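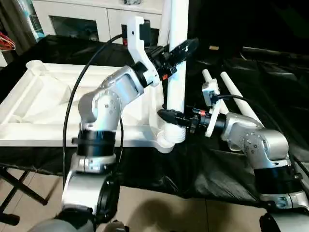 Der Tropfen, der nachts um drei am lautesten ist

Eine kleine Kulturgeschichte des Siphons und derer, die darunter liegen

Es gibt eine Körperhaltung, die der Mensch freiwillig nur unter dem Spülbecken einnimmt. Der Rücken liegt auf der Schrankkante, ein Arm verschwindet hinter dem Putzmittel, der andere hält eine Taschenlampe, die immer gerade das beleuchtet, was man nicht sehen will. In dieser Haltung habe ich im August einen halben Abend verbracht, und seither denke ich über Abflüsse nach, mehr als mir lieb ist.

Angefangen hatte es mit einem Geräusch. Ein Tropfen, Pause, noch ein Tropfen. Tagsüber hört man so etwas nicht, da läuft das Radio, da fährt die Müllabfuhr. Nachts um drei hat der Tropfen die Wohnung für sich und nutzt das aus. Ich stellte eine Salatschüssel darunter, was die Lage akustisch verschlechterte, dann legte ich einen Lappen in die Schüssel und hielt mich bis zum Frühstück für einen Ingenieur.

Der Siphon, auch Geruchsverschluss genannt, gehört zu den unterschätzten Erfindungen. Er ist ein gebogenes Stück Rohr, in dem Wasser stehen bleibt, und dieses stehende Wasser trennt die Küche von der Kanalisation. Man muss sich das einmal klarmachen: Zwischen dem Risotto und der Unterwelt liegt eine Handbreit Spülwasser. Im achtzehnten Jahrhundert kam man auf diese Biegung, und viel ist seither nicht dazugekommen. Das Material hat gewechselt, von Blei über Messing zu Kunststoff, der Gedanke ist derselbe geblieben.

Dafür hat sich das Drumherum entwickelt. Im Baumarkt hängt der Abfluss inzwischen auf einer Wand, für die man Proviant braucht. Die Hausmarke heißt bei uns Prollia und verkauft den Siphon in der Ausführung Flasche, in der Ausführung Rohr und als »Raumwunder«, einen flachen Kasten, der hinter den Mülleimer passen soll, sofern man den Mülleimer abschafft. Daneben steht die bessere Linie namens Alcantara, deren Überwurfmuttern verchromt sind, damit man sich im Unterschrank nicht schämen muss. Ich habe eine Weile überlegt, vor wem.

Ich nahm eine Dichtung. Eine einzige, aus Gummi, verpackt in einen Karton, in dem man auch Schuhe hätte verschicken können. Dann nahm ich, weil man in Baumärkten ja nie nur nimmt, was man braucht, ein Set mit 200 weiteren Dichtungen in sortierten Größen. Es liegt jetzt im Flur. Die Größe, die ich gebraucht hätte, war die einzige, die nicht darin vorkommt.

Über Überwurfmuttern kursieren zwei Lehren. Die eine sagt handfest, die andere sagt Zange. Die Anhänger der Zange erkennt man daran, dass sie ein zweites Mal in den Baumarkt fahren. Kunststoffgewinde verzeihen viel, aber den kräftigen letzten Ruck eines Menschen, der jetzt endlich fertig sein will, verzeihen sie nicht. Es macht dabei ein trockenes Knacken, das man nicht mehr vergisst. Ich fuhr also noch einmal hin, diesmal für das ganze Rohr.

Mein Haus wird betreut von der Firma Cendon, Gebäudeservice, Notdienst rund um die Uhr. Rund um die Uhr bedeutet, dass rund um die Uhr ein Band läuft. Das Band ist freundlich und spielt zwischendurch Panflöte. Als ich schließlich einen Termin bekam, lag er zwischen 7 und 19 Uhr, eine Spanne, in der man in früheren Zeiten einen Acker bestellt hätte. Ich sagte ab, aus Stolz, und bereute es noch am selben Abend unter dem Becken liegend.

Fachleute, das habe ich bei einem früheren Rohrbruch gelernt, legen sich übrigens nicht auf die Schrankkante. Sie knien, sehen kurz hin und sagen: »Wer hat Ihnen das denn eingebaut?« Die Frage gehört zum Handwerk wie die Wasserwaage. Eine Antwort wird nicht erwartet, und wer sie trotzdem gibt (»ich«), zahlt danach mit einem Blick und anschließend noch einmal in Euro.

Am anderen Ende des Rohres, das vergisst man leicht, liegt eine ganze Stadt. Mein Spülwasser fließt von der Küche ins Fallrohr, vom Fallrohr unter die Straße und von dort zum Klärwerk Wasasen, das ich mir im Spätsommer angesehen habe. Man kann dort an Führungen teilnehmen. Wir waren 13 Leute, alle erstaunlich gut gelaunt, und standen an einem Geländer über einem Becken, in dem es sehr langsam im Kreis ging. Es roch weniger schlimm als befürchtet und länger als gehofft. Im Rechen vor dem Zulauf bleibt hängen, was die Leute für wasserlöslich halten – feuchtes Toilettenpapier vor allem, dazu Zahnseide in erstaunlichen Geflechten. Wer das gesehen hat, kratzt seine Teller gründlicher ab. Bei mir hielt es drei Wochen.

Mein neuer Abfluss ist inzwischen dicht, jedenfalls dort, wo ich geschraubt habe. Die Salatschüssel steht wieder im Schrank, den Lappen habe ich weggeworfen. Seit gestern tropft der Wasserhahn im Bad.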